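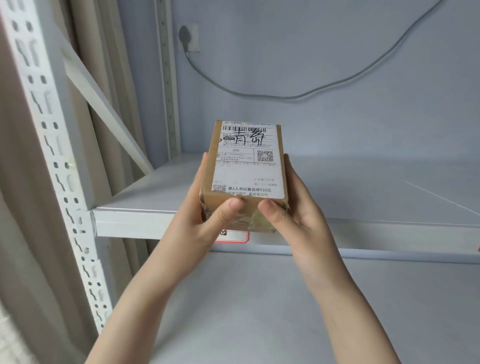

Home Features Standards Warehousing Subscribe Back issues

The manual side of the cell

Most of what is written on parcel automation deals with the robot. The Brodgate code, which went into use at the Turndale returns depot in February, gives the robot four pages and the people at the shelving eleven. It covers how a parcel is picked up from a storage bay, how it is held, which face goes uppermost, what may be written on it and when it should be kept away from the automated line altogether.

Turndale handles small mixed returns. Parcels come in from a large number of online sellers, already used at least once, with corners softened and tape applied in several layers. They are racked on bolted steel shelving, taken off by hand, and placed on an infeed belt that runs past a barcode reader to a suction gripper made by Valdebenito. The gripper sorts into cages. The site was designed on the assumption that anything with a readable label and a flat top could go through.

Sanne Leemans wrote the first draft of the code after a review of stoppages at the infeed. The review sampled 500 stopped parcels. Few of the stops were gripper faults in the ordinary sense. The larger groups were unread labels, failed suction over tape or label edges, and parcels placed with the label on the side or underneath. All three are settled before the parcel reaches the belt.

"The risk assessment for the cell started at the light curtain," Leemans says. "We moved the starting point back to the shelf."

Holding and presenting

Section 3 of the code is on handling. A parcel within the hand-carry limit is taken with both hands on its long sides, fingers around and behind, thumbs on the near end face. The top face stays clear. The label can then be inspected on the way to the belt and the parcel can be set down without being turned over or slid.

The drafting group tested two other holds. Gripping at the ends gave good control of short boxes but put the fingers under the box at the moment of release, next to a moving belt. A one-handed hold across the top covered the label and left operators rotating the parcel at the belt. Both are now listed as not recommended, and the second is prohibited within one arm's length of the infeed.

Gloves are optional at the shelving and excluded at the belt, where the entanglement assessment found loose cuffs to be the main concern. Sleeves are to be fitted or worn above the wrist.

The shelving itself gets half a page. Bay tags must be fixed to the front beam and must remain legible with the shelf loaded. Power leads may not cross a bay opening in use. Parcels may not overhang the beam. Where shelving is moved, the walking distance to the infeed is measured again, as the staffing figures depend on it.

Labels

Section 4 is the longest. It separates a label's machine-readable content from whatever else shares the sheet. A courier label can carry a linear barcode, a printed routing code, one or more square codes, a sorting code in large type, the masked name and number of the recipient, and advertising with a further square code of its own. Readers on older lines were set up to accept the first code found. At Turndale this meant that some parcels were logged against a promotional link.

The code now requires the reader to be configured by symbology and by position, with the configuration held as a controlled document. A parcel returning two valid but conflicting reads goes to the manual lane. Operators are not asked to decide which one is correct.

Handwriting is treated separately. Shelf staff in many depots mark a parcel with thick black marker so that it can be found at a distance, and they use the largest white area available, usually the label. A stroke running across the bars may be harmless if enough bar height is left clear. A stroke running along them is a different matter, and printed digits underneath a code can be lost either way, taking the fallback for manual entry with them.

Clause 4.6 therefore says that no mark is made over a linear barcode, its printed number or the routing code. Marks go on bare cardboard or on an adhesive dot. A parcel that arrives already marked is scanned by hand at the shelf. If it reads at the first attempt it goes forward. If it doesn't, it is relabelled.

Luuk Coppens, who supervises the late shift at Turndale, argued against the clause in its original form, which sent every marked parcel for relabelling. "That would have been half a bay on some evenings," he says. "The scanner tells you in a second. Let it."

Tape

Suction cups seal poorly over wrinkled tape and over the step at the edge of a label. The code sets a clear zone on the top face of 60 millimetres across, free of wrinkles, seams and raised edges. The zone may lie wholly on the label or wholly on cardboard. It may not straddle the two.

Tape on the end faces does not affect the cup but can affect everything else. Loose flaps at the corners catch on belt side guides and stick to neighbouring parcels in the cage. The rule is that any flap or torn end that can be lifted with a fingernail is pressed flat or trimmed. Trimming is done at the bench with a recessed blade. Adding more tape over old tape is discouraged and, on the top face, not permitted.

Coloured or tinted tape is accepted if it does not cross a code.

Stopping and starting

Belt speed during manual placing is limited to 16 metres per minute. An operator may stop the line at any time without giving a reason, and the stop is logged against the parcel, with no name attached. Restart needs a visual check of the infeed and a second action at the panel. Nobody reaches past the curtain for a parcel that has been placed badly. It runs through and is rejected.

Training takes 20 minutes at the shelf, followed by a supervised period at the belt. Leemans would prefer longer. The draft sent to the second site, at Aststead, leaves the figure open, together with the clear zone, which Aststead wants reduced for its smaller cups.

Comments on the Aststead draft close at the end of June 2018. The two clauses most likely to change are 4.6 and the tape rule for boxes too narrow to offer a clear zone once a full-size label has been applied.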